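In praise of the mended pair

I have been darning and patching my own clothes for four years now and I still get a daft little thrill every time I finish a knee. It's slow, it's fiddly, and I love it!

It began with Abla Sabbagh, who ran an evening class above the library in Oston. She put a needle in my hand and made me sew one straight line, then unpick it, then sew it again. By the end of July I had patched everything I owned and was eyeing up my brother's shirts.

What I like most is how a mend changes your feelings about a thing. You stop seeing jeans as something you bought and start noticing the weave, the weight, the way the dye fades along a fold.

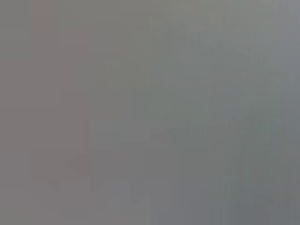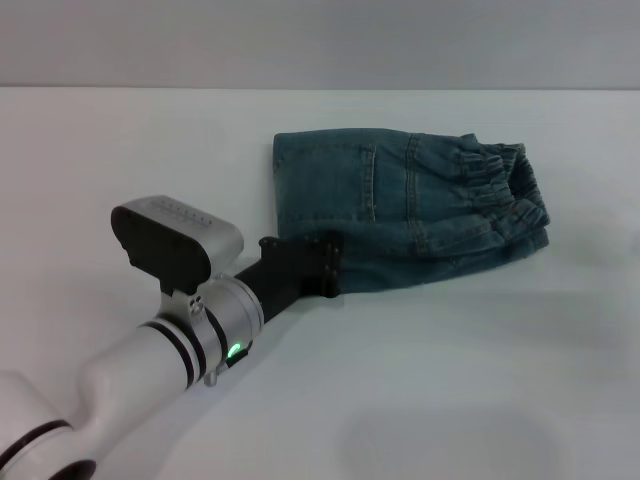 Why we should teach it again

Every school should give mending a proper place in the week. Children are brilliant at it (far more patient than the grown-ups in my class, me included), and a packet of needles costs very little. I'd happily swap 22 worksheets for one good afternoon with a box of old trousers and some thread.

People tell me it's quicker to buy new. Of course it is! So is buying a cake, and plenty of us still bake. Start with a sock and use a thread you can see.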